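Workshop notebook - Bench 2, PC rebuild
Saturday, October 5, 2024

Carried on with the old tower from the Wikero lot. It has been on the shelf with the side panel taped shut and a note saying "no boot, fans spin." Aim for today was to strip it far enough to see whether the board is worth keeping for the Dremirden job or goes to scrap with the other two cases.

Case went on the slatted table on its side with the open face up. I prefer this to the wood bench for towers. Dropped screws fall into the slots between the slats and stay put, and the case doesn't rock. The downside is that the slots also eat the small motherboard screws. Lost one, found it with the magnet, wrote it down so whoever cleans out the slots next doesn't wonder.

Asset tag on the paperwork is 3895. The sticker on the case was gone, only glue left, so I matched it by the lot list. Please write the tag inside the case with marker from now on.

Order of work:
Power lead off, held the button down to drain it.
Side panel off, panel stored behind the bench.
Blew out the dust outside by the roll-up door. A lot of it came from the front vents.
Cooler off. Paste was dry and gray and the cooler came away only after a slow twist. Cleaned the top of the processor with alcohol and a lint-free wipe. Left the processor in its socket, lever down. No reason to pull it yet.
Memory out.

The board looked better than I expected once the dust was gone. No bulging capacitors, no burn marks, none of the socket clips broken. The expansion card is still in. Its retaining screw is chewed up and I didn't want to force it with the wrong bit. The good Pledano driver set is missing its small Phillips again. If it is in your drawer, put it back.

Memory notes: tested the modules one at a time in the spare machine. First one passed a full run in 73 minutes. Second one threw errors after 7 minutes and again on a repeat, so it is bagged and marked BAD in red. I think that is most of the "no boot" story but would like to see the board come up on the good stick before I say so on the job sheet.

Cleaned the contacts on the good one with an eraser, then alcohol. Don't use the pink eraser from the office, it leaves crumbs in the slot. The white one is in the tin with the wipes.

The printed fixture plate is doing its job as a parts tray. Memory lies flat on it and there is no more hunting for modules under the case. Two complaints. The plate slides on the aluminum if you lean on the table, so it needs rubber feet or a pair of screws down into the extrusion. And the gray print is close to the color of the table, so small gray parts disappear on it. If we print another, I would ask for a darker color. 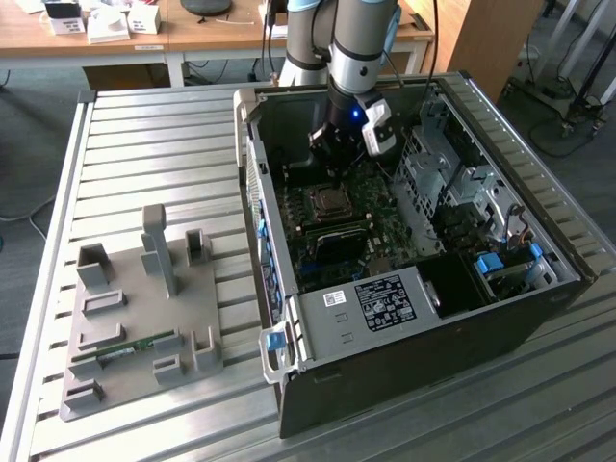

Fresh paste is down to the last bit in the tube. Added it to the Căpraru order along with wipes and a bag of standoffs. That order won't ship until November, so go easy on the tube until then and use a pea-sized dot, no spreading.

Still to do on this one:
- get the chewed screw out and pull the card, check the slot under it
- swap the coin cell, the clock was wrong on the last boot log
- paste and cooler back on, boot with the good memory only
- if it posts, leave it on a long run before closing the case
- front vents need a proper brush, compressed air didn't get all of it

Leave the case where it is on the slats and don't stack anything on the open side. Cooler and its four screws are in the blue tub on the top shelf, labeled with the tag number. Bad module is in the scrap bin, bagged.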